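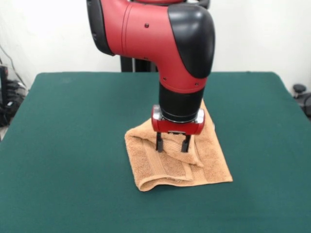

Seit dem letzten Zwischenbericht im November hat sich in der Wäscherei Urlow viel bewegt, und das meiste davon macht uns richtig Freude. Der Faltplatz ist aufgebaut, die Software von Fonero spielt mit, und das Team redet inzwischen beim Kaffee über Greifpunkte. Am längsten beschäftigt hat uns Frottee: Wo ein Handtuch so bauschig auf dem grünen Filz liegt, müssen die beiden schwarzen Finger eine kleine Stofffalte in der oberen Lage fassen, ohne die Lagen darunter mitzunehmen. Die gewebte Bordüre nehmen wir jetzt als Orientierung für die Faltkante, ein Vorschlag aus der Frühschicht!

Stand 25. Mai 2022
Im letzten Testlauf wurden 123 Handtücher gefaltet, 23 davon mussten von Hand nachgelegt werden. Bei glatter Ware sieht es deutlich besser aus, Bademäntel bleiben vorerst außen vor.

Was sich für die Beschäftigten ändert
Drei Kolleginnen aus der Legerei sind am Faltplatz eingearbeitet und wechseln sich dort ab. Rattana Jitpraphai hat die Einweisung übernommen und führt das Fehlerbuch, aus dem fast alle Verbesserungen der letzten Wochen stammen. Stellen fallen nicht weg, das ist mit dem Betriebsrat schriftlich vereinbart. Offen ist die Eingruppierung: Wer den Platz betreut, macht andere Arbeit als vorher und möchte das auch auf dem Lohnzettel sehen.

Mittel und nächste Schritte
Vom Sachkostenbudget sind 50 Prozent abgerufen. Als Nächstes kommen die Fingerauflagen von Giltalum in den Test, danach die Hotelware von Sriwong. Die Zeitaufnahmen zur Nachtschicht reichen wir nach.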